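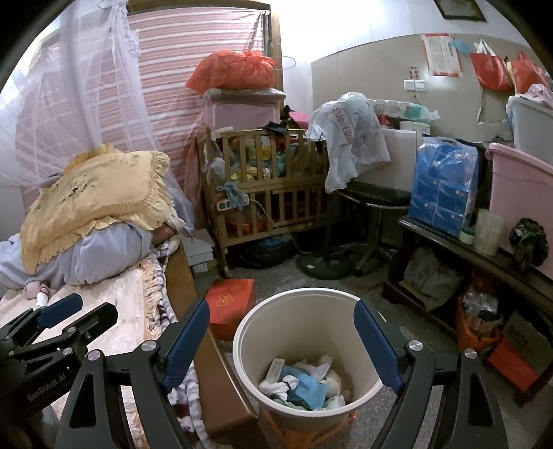 Our women's team won the second match of the winter league on Tuesday evening, and I want to write some lines about it before the next one comes. We played against Kastton in their hall and we won by 18 runs, which is our best result against them. Lăcrămioara Dobre was captain for the first time. She told me that in the night before the match she did not sleep much and wrote three batting orders on paper. All three went into the bin, and I can imagine it well, a round cream one like in the picture, with the crumpled things lying at the bottom. The fourth order she made in the car, and this one we used.

Hema Raju opened the batting together with Grethe Eskildsen. The ball came slowly from the mat and in the first overs it was difficult to score, but they stayed calm and ran very well between the wickets. Grethe was out to a good catch near the side net. After this Hema played more freely, and she was still batting when the innings ended.

When Kastton batted, they began faster than we did, and at the halfway point I believed that we would lose. Then Lăcrămioara Mocanu bowled two overs which changed the match. She took 2 wickets, both bowled, and gave away almost nothing. Our fielding was also better than in the first match, although we still throw to the wrong end too often. Lucian Ursu will give one part of the next training only to this.

I must also mention the scorebook. The page from the match is complete, with all extras written in the correct column, and I thank Grethe for it. Please do the same when it is your turn.

The next match is at home against Gatitz in January. Players should be in the hall 30 minutes before the start, in the club shirt. Who needs a lift should write to Lucian. Helmets are in the green bag, but gloves you must bring yourself.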